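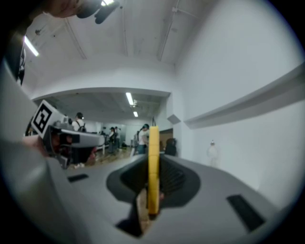

Questions about cleaning and storing rough things come to us every week, so I have collected the answers on one page. By rough I mean cork, raw wood, unglazed clay, jute rope and everything similar that has no varnish or glaze. The light-brown piece low in the middle of the photo has such a surface, and on a surface like this dust sits deeper than on a smooth one. A cloth will mostly push it further in. Please read the answer for your material before you begin.

366 shares – 40 comments

Can I wash cork with water?
Yes, but quickly. Use lukewarm water and one drop of dish soap, wipe with a sponge and dry with a towel at once. Do not leave cork in the sink. Thick pieces should then stand on their edge until the next day.

What brush do you recommend?
A soft one with natural hair, like those sold for shoes. In our shop in Brestden we use the small Skorneo brush, but an old clean paintbrush is also good. Brush in one direction and hold the thing over a newspaper.

My clay pot has white spots. Is it mold?
Usually it is salt from the water. Brush the pot dry first. If the spots stay, wipe with equal parts of water and white vinegar, then rinse well. Mold is often soft and smells like a cellar – in this case take the pot outside before you brush it.

May I oil raw wood?
You may, but it will become darker and it will not go back. Try the oil on the bottom side and wait two days. For spoons and boards take an oil which is made for contact with food.

How should I store these things over winter?
Dry, and with some air. We put them in Closach boxes with the lid a little open, and paper between the layers. Plastic bags are not suitable. In February I open all the boxes and look for moths in the jute.

Does the vacuum cleaner hurt?
For rope and large baskets no, if you use the lowest power. For cork and old clay I would not do it. Small crumbs come off, and you see it only later.

Something has broken off. Can it be glued?
Wood and cork, yes, with normal wood glue. Clay needs another glue, and a glued pot should not hold water any more. The Hirvonen repair table takes such pots every month; please bring all the pieces, also the very small ones.

Last changed: Tue 24 September
2,168 views

Comments

Guest
The vinegar worked on four of my five pots. The fifth one still has a white ring, but I can live with it.

Reader from Brestden
Is the shoe brush also okay for jute? Mine pulls out the fibers.

Page author
Then it is too stiff, I think. Try the paintbrush, and follow the direction of the rope.

Guest
I oiled my board before I found this page. It is very dark now. My husband likes it better!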